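# Adelmo Colombo Takes the Slow Road

Adelmo Colombo had his first hit at an age when most singers have given up waiting for one. He had been playing hotel lounges and wedding parties for years when "Hallden", a song he wrote on a borrowed piano, was picked up by a late-night radio show and then by a television drama. Within a month he was being stopped in supermarkets.

He still seems a little puzzled by it. When we meet for lunch he orders soup, takes a phone call from his sister and apologises twice for being dull company. He isn't dull, but he is careful. He thinks before he answers and sometimes goes back to correct himself ten minutes later.

Colombo grew up above a shoe repair shop, the younger of two boys in a family of 3 children. His father played accordion and disliked most singers. His mother liked all of them. There was one record player in the flat and it was never off, he says, except during meals.

He left school to work in a printing firm and sang in the evenings with a covers band called Droser. They lasted longer than they should have. "We had 558 people at our biggest show," he says. "I know because the drummer had the door money and he read the figure out to us in the van." 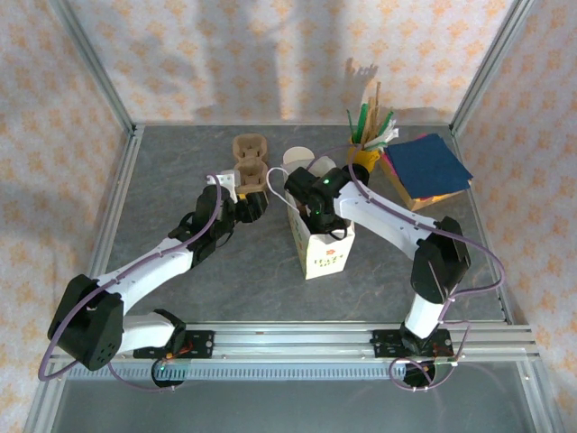
The band split up in August of the following year, with no great falling-out. The drummer moved abroad and the bass player had twins. Colombo kept the van and began driving himself to solo dates, often sleeping in the back. He earned roughly what he had made at the printing firm, with worse hours.

His first album, *Kemimik*, sold poorly and is now hard to find. He named it after a village he had passed through once and has never gone back to. The second did better, mostly on the strength of "Hallden", and it is the one people bring to him to sign.

Fame has changed some things. He has bought a house with a garden and a decent piano. He has an Instagram account, run by his niece, and he reads the comments more than he should. He won't discuss his private life — he was married once, and leaves it at that — and he turned down a seat on a television talent show because he didn't want to send anyone home.

His next record, *Hrytsenko*, is nearly finished. It has more guitar on it than the last one and two songs in his mother's dialect, which his label was unsure about. He sang her one of them over the phone. She told him the second verse was too long, and he has cut it.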